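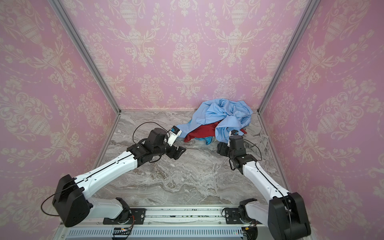

Bimanual laundry demos - how messy should the start be?

Prerkby Builders Board > Data collection > Cloth

zamudio_bench
Posted in October
OK so we're collecting for a two-arm "pull one garment off the heap" task. Shirts and other soft stuff, mixed colors, heap goes in the back right of the floor. Teleop, both arms, a small camera on each wrist plus the fixed one.

Got 290 episodes so far. Target is 1,000. Question is the reset. Right now whoever is driving just grabs everything and drops it. Fast, but I think we're all dropping it the same way without meaning to. Blue on top a LOT.

Do people script the resets? Or just let it be random and hope?

gralla_fan
Reply 1
Script it. Human random isn't random. We had a cloth set where every single pile leaned left because the operator was right handed, took weeks to notice. Policy was great on left leaning piles lol

Make a card deck. Garment on top, garment underneath, where on the floor. Shuffle, draw, reset.

tomcat_servo
Reply 2
Disagree. Cards slow you down and people stop following them after lunch. More episodes beats tidier episodes, every time I've tried it.

zamudio_bench
Reply 3
How much slower are we talking? Our resets are short now and I'd like to keep them that way. Operators get grumpy.

gralla_fan
Reply 4
Few seconds each once you're used to it. tomcat, more episodes of the same pile is the same episode. You know this, you posted the towel thing.

tomcat_servo
Reply 5
The towel thing was a camera problem.
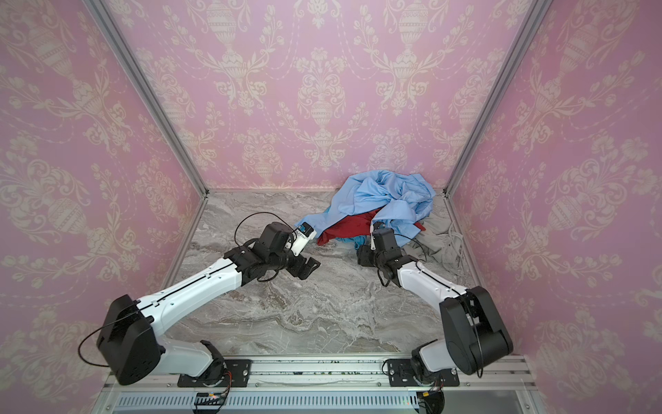 Araceli Quintero
Joining in because we do almost the same task at Lernetti and went back and forth on this for ages.

Both sides are a bit right imo. What we do now: first 200 episodes with free resets, train something quick, watch it fail, then write cards only for the piles it fails on. Ours were
- red under blue with just a strip of red showing
- light gray anything, on the marble floor
- garment up against the side wall

The gray one was bad. Gray cloth, gray floor, the policy just didn't reach for it. Don't take the gray out of your set to make the numbers nicer, we did that for a while and regretted it. Change the floor print sometimes and leave the clothes alone.

Also - wrist cameras. If a gripper is right in the cloth, that camera sees mostly cloth. Fine, that's what it will see at run time too. But people drive off the fixed view without realizing and then the demos have moves in them you can't explain from the wrist view. Make the operators look at all 3 feeds.

zamudio_bench
Reply 7
This is super helpful thx. Do you keep the episodes where one arm doesn't do much? We have loads where the right arm goes in and the left kind of hovers

Araceli Quintero
Reply 8
Keep if the hovering arm is waiting for something. Toss if the driver forgot it. You have to watch them to know, sorry. I do it at double speed with coffee.

tomcat_servo
Reply 9
Or keep everything and let the training sort it out

gralla_fan
Reply 10
It will not sort it out

tomcat_servo
Reply 11
It sorts out more than you think. We kept fumbles, regrasps, the lot, and recovery got way better. If you only keep clean ones it never learns what to do when a sleeve slips.

Araceli Quintero
Reply 12
Fumbles yes, agree there. Regrasps are gold. A forgotten arm isn't a fumble tho. Tag them seperately at least, then you can train with and without and stop arguing.

kettle_n_wires
Reply 13
Side question, does anyone vary the walls? We've used the same backdrop since the start and now I'm nervous

zamudio_bench
Reply 14
Ours are wallpaper panels, pink damask at the moment, they swap out. Plan was to change every so often but I haven't set a number. Per 200 maybe?

gralla_fan
Reply 15
More often if it's easy. And don't change the walls and the clothes at the same time or you get "pink means blue shirt". Cross them.

kettle_n_wires
Reply 16
ugh ok. ordering panels

zamudio_bench
Reply 17
Going with Araceli's plan. Training on what we have tonight, cards for whatever breaks, tags for the lazy arm. Will post the failure list here when its done. tomcat I'm keeping the fumbles, you can have that one

tomcat_servo
Reply 18
I'll take it. Post the gray results too, good or bad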